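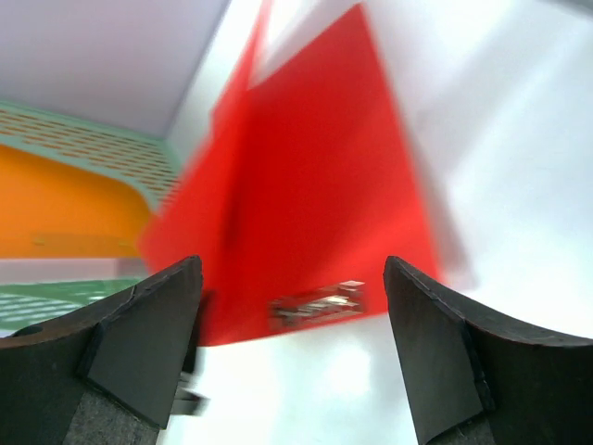 Clokton Folding Document Wallets

2020-08-15 | By the Ristard Product Desk
Reading time: 3 minutes
Print this page | E-mail this page

The Clokton is a folding document wallet for offices, schools and clinics that still move paper from desk to desk. It is made by Ristard from heavy card and ships flat, with the creases already pressed in. Staff fold each wallet when it is first needed, so a full year's supply takes up very little room in a stationery cupboard.

Ristard introduced the Clokton line to replace the older Dronunia wallet, which had a single pocket and a glued spine. Customers who used the Dronunia for personnel files reported that the glue gave way after repeated handling. The Clokton has no glue at the spine. Two side flaps fold inward and are held by a locking tab — the same arrangement used on Ristard archive boxes.

Sizes and capacity

The wallet is offered in letter and legal sizes. Each holds up to 50 sheets of standard office paper. Files larger than this should be divided between two wallets or moved to an Agyeman box file, which accepts 700 sheets and has a reinforced base. Filling a wallet past its limit will round the creases and prevent the tab from closing.

Colors

Clokton wallets are available in six colors: red, blue, green, yellow, gray and buff. The color runs through the full thickness of the card and does not flake at the fold. Small differences in shade may appear between production runs. Departments that rely on color coding are advised to order a full year's quantity at one time.

Folding and closing

Place the wallet on a flat surface with the printed side down. Fold the bottom panel up first, then the left flap, then the right. Press each crease firmly with a ruler or the side of the hand. Insert the papers before closing the tab. The tab is designed to be opened and closed many times, but it should be drawn out straight and never pulled to one side.

Wallets may be labeled on the front panel or along the upper margin. Pencil, ballpoint pen and self-adhesive labels are all suitable. Felt-tip markers may show through on the lighter colors.

Storage

Keep unfolded wallets flat, in the original wrapper, away from direct sunlight and damp walls. Filled wallets may be stored upright in a drawer or on a shelf with dividers. When stacked flat, they should be kept to five high — taller stacks tend to slide.

Ordering

Wallets are sold in packs of 50 in a single color. Mixed packs were withdrawn in June and are no longer listed. Orders from schools and public offices may be placed against a purchase order, and the account number should appear on all correspondence. Unopened packs may be returned for credit if the wrapper is intact. Opened packs cannot be accepted unless the card is found to be faulty.

Remaining Dronunia stock will be supplied on request to customers completing an existing file series. Replacement labels for both lines are listed under Filing Accessories.

Print this page | E-mail this page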